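Cups keep rolling on a cloth-covered table
Posted in Home & Storage

Pravesh Visser
Thursday, January 23, 2025

I have a mixed set of cups that get used at the table in the spare bedroom, between the wardrobe and the clothes rack. Two are paper (one white, one orange), one is a matte taupe tumbler with a darker rim, and one is pale pink. There is a printed cloth on the tabletop.

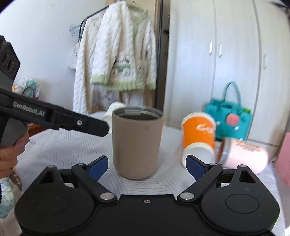
The taupe one stays up well enough. The others go over when the cloth gets pulled, and then they roll. I would like to know whether to change the cloth, change the cups, or store them another way. Wardrobe shelf clearance is 5 inches. I do not want to drill anything.

Dokent
The cloth is the first thing to fix. Put a non-slip underlay between it and the tabletop, trimmed an inch short of the edge on all sides. Table clips also work but they catch on sleeves.

A tapered cup on its side rolls in an arc toward its narrow end. A straight-sided tumbler rolls in a line and will reach the table edge if there is any slope. Check the table with a level in both directions and shim the low leg. If you have to lay cups down, set them side by side and touching, with the straight one in the middle.
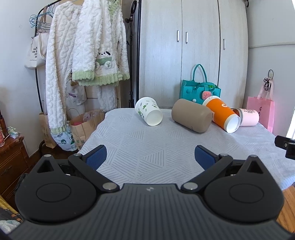

Four cups on their sides on the patterned cloth, tote bag behind.

For storage, keep the paper cups apart from the hard ones. Paper rims deform under a side load and do not recover. Nest paper with paper, no more than three deep if they have been used. Measure the tumbler before you commit to the shelf. With 5 inches of clearance you need to be able to tilt it on the way in, so a 5-inch cup will not go.

Imad Ghanem
just use a tray with a lip. got mine secondhand in April and nothing has rolled off it. wouldn't bother with the underlay

Pravesh Visser
Level showed the window side low. Shimmed one leg and ordered the underlay. Will look at trays if that does not hold.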